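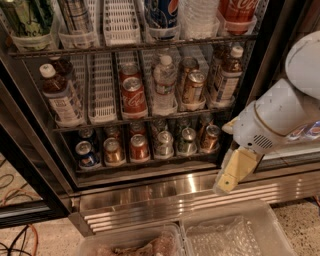 Cooler duty, bottom shelf. Cans in lanes, door open, arm in.

**1/** I have been asked to write the house rules for robots restocking drinks coolers at Gralley. The first draft was 16 pages. Jarmo Peltonen read it standing up and handed it back with one line circled. So, a thread of what survived.

**2/** Rule one: the door is part of the job. If the robot is working, somebody owns that door. Write the name on the sheet. "The team" is a terrible name for a person.

**3/** Rule two: cables get a route, and the route gets tape. Orange doesn't count as a warning sign just by being orange. I say this as the man who wrote "cable is highly visible" in a risk assessment and then stepped on it.

**4/** Rule three: one product per lane, and decide beforehand what an empty lane means. Sold out? Reserved? Ulla Oksanen and I spent most of a Friday on this. We settled on "leave it alone and ask," which also works well for marriages.

**5/** Rule four: slow down near the shelf. Our limit inside the cooler is 80 millimeters per second. Yes, a teenager on a summer job is faster. The teenager also doesn't need a stop button within reach of a second adult.

**6/** Rule five: a leaning can is a stop. Back off, log it, let a human straighten it. Rasmus Uibo wanted a "minor lean" category. Rasmus can have one when he brings me a definition of minor that fits on a sticker.

**7/** Rule six, the unpopular one: bins on the floor go on the floor plan. Packing stuff too. If it's within reach of the arm or my shoes, I want it drawn.

**8/** Things that got cut: the glossary, the flowchart, 37 uses of the word "shall," and a paragraph on etiquette toward shoppers that Elsa Heiskanen described as "Victorian."

**9/** Somebody always asks whether there's a proper standard for all this. There are standards for the machine and standards for the fridge. The bit in between is two pages in a plastic sleeve, and I'm writing it.

**10/** Next review is in March. Comments to me, please — and if your comment is "can we go faster," see 5.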